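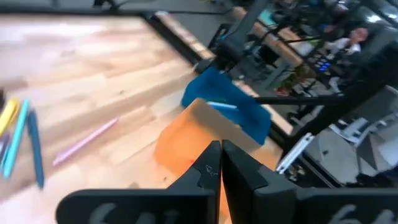

포브소프 주민문구방, 가을맞이 필통 나눔 시작

포브소프 주민센터 2층의 작은 문구방이 2025년 9월 27일 다시 문을 열었습니다. 여름 내내 문을 닫고 선반을 손본 뒤 처음 맞는 토요일이라 그런지, 아침부터 아이 손을 잡은 부모님과 동네 어르신들이 계단을 오르내리며 반갑게 인사를 나누는 모습이 참 정겨웠습니다.

올가을 문구방이 준비한 일은 '필통 나눔'입니다. 집집마다 서랍 속에 잠들어 있는 펜과 마커, 천으로 된 필통을 가져오면 나무 탁자에 펼쳐 놓고 하나씩 살펴본 다음, 쓸 만한 것끼리 모아 새 주인에게 보내는 행사입니다. 파란 천 필통이며 하늘색 펜이며, 누군가 한때 아껴 썼을 물건들이 탁자에 오르면 저마다 한마디씩 보태느라 정리가 자꾸 늦어지곤 합니다(그래도 재촉하는 사람은 없습니다!).

행사를 맡은 크리슈나무르티 라이 씨는 지난해 겨울 이웃 마을 케누타르에서 비슷한 모임을 보고 마음이 움직였다고 합니다. "저도 펜을 좀처럼 못 버리는 사람이라서요. 잉크가 반쯤 남은 펜을 보면 왠지 미안하고, 그렇다고 다 쓰지도 못하고요. 그런 펜이 학교 가는 아이 필통에 들어가 있으면 얼마나 좋겠습니까."

첫날 들어온 펜과 마커는 모두 516자루였고, 그중 300자루가 그날 오후 안에 점검을 마쳤습니다. 점검이라고 해도 거창할 것은 없습니다. 이면지에 동그라미를 몇 번 그려 보고, 뚜껑이 잘 닫히는지 눌러 보고, 겉에 묻은 얼룩을 마른 헝겊으로 닦아 주는 정도입니다. 색이 흐린 마커는 따로 모아 그림 교실에서 연한 바탕을 칠할 때 쓰기로 했습니다.

천 필통은 손이 조금 더 갑니다. 바느질을 맡은 바오산 티엔 씨는 구겨진 필통을 다림질하고 지퍼를 고치는 일을 도맡고 있는데, 이날도 점심을 드시라는 말을 두 번이나 듣고서야 바늘을 내려놓았습니다. 티엔 씨는 "구겨진 것은 펴면 되고 터진 것은 꿰매면 되니 미리 걱정하지 말고 가져오시라"며, 지퍼 손잡이가 떨어진 것도 괜찮다고 덧붙였습니다.

이렇게 채운 필통 50개는 11월에 프리카 초등학교로 갑니다. 남은 펜은 카이자게 도서관 열람실에 놓아 누구나 빌려 쓸 수 있게 할 예정이라고 하니, 책을 읽다가 급히 메모할 일이 생기면 한 자루 집어 들어 보셔도 좋겠습니다.

나눔 물품은 문구방이 여는 매주 토요일 오전에 받습니다. 펜은 종류를 가리지 않으며, 필통은 속을 비워서 가져오시면 됩니다. 차와 과자는 문구방에서 준비하니 물건이 없더라도 편한 마음으로 들러 주십시오.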